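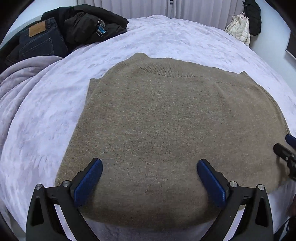 Taupebrauner Strickpullover, mit der Vorderseite nach unten auf dem Bett ausgebreitet. Der Halsausschnitt zeigt zur hinteren Bettseite, der Saum nach vorn.

Wintersachen weglegen
Bildseite von Fadime Çınar

Im Juni kommen bei mir die Pullover aus dem Schrank in die Truhe. Insgesamt sind es 13 Stück, dazu kommen zwei Strickjacken, die ich das ganze Jahr über trage und deshalb hängen lasse. Gefaltet wird auf dem Bett, weil der Tisch im Nähzimmer dafür zu schmal ist. Als Unterlage bleibt die Plüschdecke liegen, ein sehr helles Lavendel, fast weiß. Auf ihr verrutscht Strick kaum.

Zum Pullover auf dem Bild

Kragen: Rundhals mit geripptem Bündchen, etwas dunkler als die Fläche ringsum. Am Bündchen sehe ich meistens zuerst, ob ein Pullover noch eine Saison mitmacht. Leiert es aus, lässt es sich bei einfachen Modellen abtrennen und neu anstricken.

Garn: flauschig und meliert, mit kleinen helleren und dunkleren Fasern darin. Bei solchen Garnen fallen Knötchen wenig auf, man fühlt sie eher. Ich gehe mit dem Wollkamm von Misska darüber, immer in eine Richtung und ohne Druck.

Schulter: Auf der rechten Seite ist schwach die Quernaht zu erkennen. An ihr richte ich die Ärmel aus, bevor ich sie nach innen lege.

Saum: rechts ein wenig untergeschlagen. Vor dem Falten ziehe ich ihn glatt, sonst bleibt nach Monaten in der Truhe ein Knick, der sich nur mit Dampf wieder lösen lässt.

So falte ich

Pullover mit dem Rücken nach oben hinlegen und glatt streichen. Beide Seiten zur Mitte schlagen, die Ärmel gerade nach unten legen. Dann den Saum bis zur Mitte und noch einmal bis zum Kragen. Das Paket soll so breit sein wie die Truhe tief ist — bei mir passen dann zwei Stapel nebeneinander.

Dicke Pullover kommen nach unten, dünne nach oben. Zwischen die Lagen lege ich Baumwolltuch, kein Seidenpapier, das reißt mir zu schnell. In jede Ecke kommt ein Säckchen Lavendel.

Die Truhe ist das Modell Norkudier, gekauft bei Thambiah, als der Laden noch in der alten Halle war. Der Deckel schließt dicht, das linke Scharnier habe ich inzwischen ersetzt. Leer wiegt sie fast 200 Gramm mehr als im Katalog angegeben, was beim Tragen keine Rolle spielt.

Die Strickjacken folgen auf einer eigenen Seite.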